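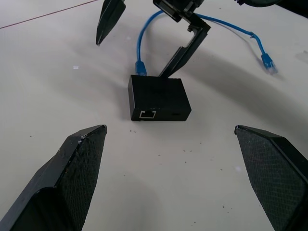 About Kolivik

Company > About us > What we do

Kolivik prepares and checks small network hardware for offices that have no network staff of their own. We work from a single floor in Zinville and ship to 565 customer sites. Fiorella Benedetti runs the bench. Nnamdi Adebisi handles orders and returns.

Most of the work concerns short links: one small box, one Ethernet port, one patch cable. Faults at this level are usually mechanical. A plug is not fully seated, a latch tab has snapped, or a contact is bent. Each cable is checked at both ends before it is paired with a box.

Bench procedure

The box is placed on a light tabletop with clear space near it. Blue cable is easy to find against a pale surface, and clear plugs allow the contacts to be inspected without a tester.

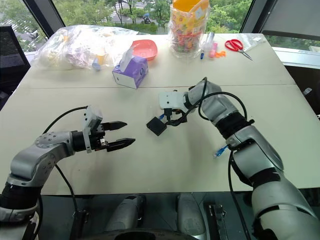

After inspection the plug is inserted until the latch clicks, then pulled once with light force. A link that drops under this pull is rejected. Passed pairs are bagged together with a port label and a one-page setup sheet. Bench capacity is almost 700 pairs a month. Orders received by 3 p.m. are packed the same day.

Returns go to Nnamdi Adebisi with the order number written on the outside of the package.

2 comments | 19 shares

This site uses cookies to remember your settings. Accept | Manage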